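Section 4. Positioning the Grerier Room Dehumidifier

4.1 Before You Begin

Read this section in full before connecting the appliance to the electrical supply. The Grerier dehumidifier must remain upright for at least 2 hours after delivery or after any move between floors. Remove all packing tape from the air outlet and from the water tank.

CAUTION: Do not operate the appliance with an extension cord or a multiple-outlet adapter.

4.2 Choosing a Location

1. Select a firm, level floor. Deep carpet may block the lower air inlet.

2. Leave a clearance of 9 inches on all sides of the cabinet. Curtains and bedding must be kept clear of the outlet.

3. Close the exterior doors and windows of the room. Interior doors may be left open where two adjoining rooms are to be treated together, provided that the total floor area does not exceed 400 square feet.

4. Place the appliance so that the tank can be withdrawn from the front without moving furniture.

NOTE: Bathrooms and laundry rooms are subject to local electrical rules. Owners in rental housing should obtain written consent from the landlord before fitting the permanent drain hose.

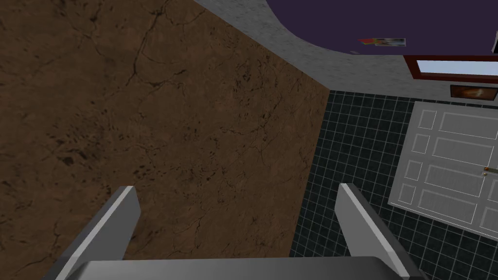

4.3 Connecting the Drain Hose (Optional)

The Brusley hose kit is supplied separately. When the hose is fitted, the tank remains in place but does not fill.

1. Switch off the appliance and unplug it.

2. Remove the round rubber cap at the rear of the cabinet. Retain the cap for later use.

3. Push the hose onto the drain outlet until it meets the collar, then tighten the clip by hand.

4. Lay the hose so that it slopes downward along its entire length to the floor drain.

CAUTION: A hose that is raised or kinked at any point may cause water to return to the cabinet. Inspect the hose weekly during the first month of use.

4.4 First Operation

1. Plug the appliance directly into a grounded wall outlet.

2. Press POWER. The tank indicator will light briefly and go out.

3. Set the humidity control to the middle position and allow the appliance to run overnight.

If the tank indicator remains lit, withdraw the tank, check that the float moves freely, and replace the tank. If the fault continues, refer to Section 7.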